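Quick call with Anas Belhaj of Wesia, between runs. Simulated arm, one board, lots of repeats. "We want 2,000 by the end of August," he says. 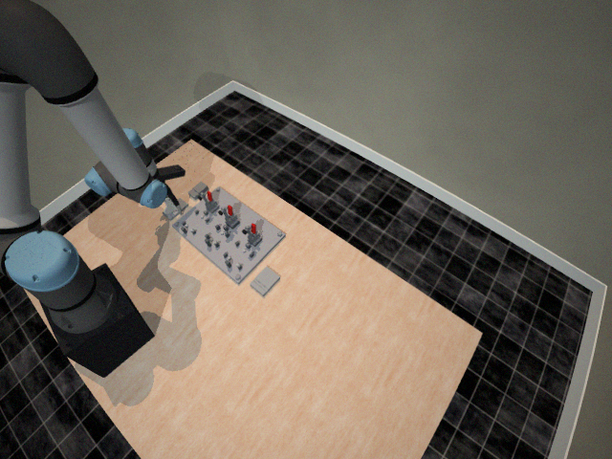
and they had 1,948 when we spoke. Failed tries get kept too, labelled seperately. "The learner needs both."
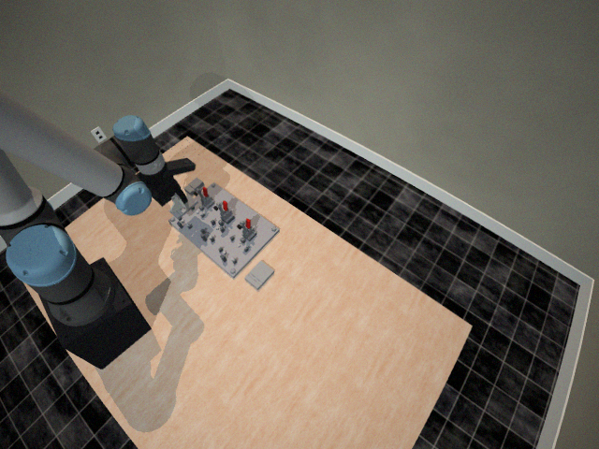

Too clean, according to Kamel, who would swap 200 of them for two from a real bench. 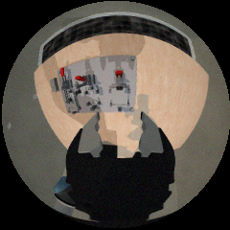
Belhaj half agrees. Variety is teh hard bit, he says, so start positions get shuffled. The wrist view goes in as well, fingers wide open below the three red grips. "It learns from that one most."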